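4.2 What the sorters did next

Deltville introduced the handover station in January, on the understanding that it would relieve the sorting staff of reaching. It did relieve them of reaching. It also gave them a new duty, entered on the rota as "assisting," which took up most of what reaching had left free. 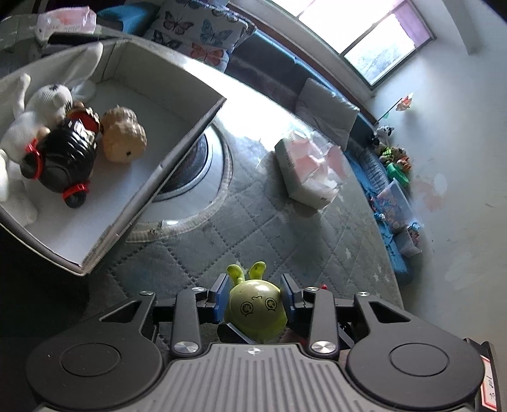
Job titles were slower to change than jobs. Seven of the eight sorters we interviewed still called themselves packers, though two had packed nothing in weeks. What they now discussed at breaks was grip. A round, glossy toy with ears, held between two blue pads, is a modest object, but staff had firm views on where such a thing ought to be squeezed, and the Hagedorn manual had none.

The harder cases were transfers, where two tools attend to one item and someone must decide which gives way.
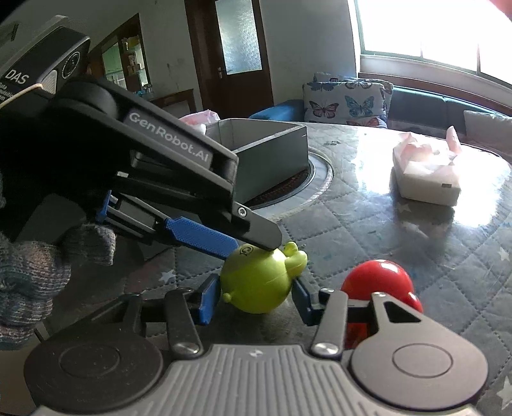
Figure 5. Two grippers at one round toy; a red toy to the right.

Management at Jirkwood, the sister site, logged transfers as automated. Staff logged them as conversations, some of them heated. Both logs were kept, and the totals never agreed.
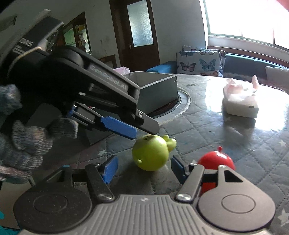
One sorter objected to our word "assisting" and asked that it be struck out, saying that she did the same work as before, only with longer fingers and more paperwork. We have kept the word, as it is the one on the rota, and record her objection.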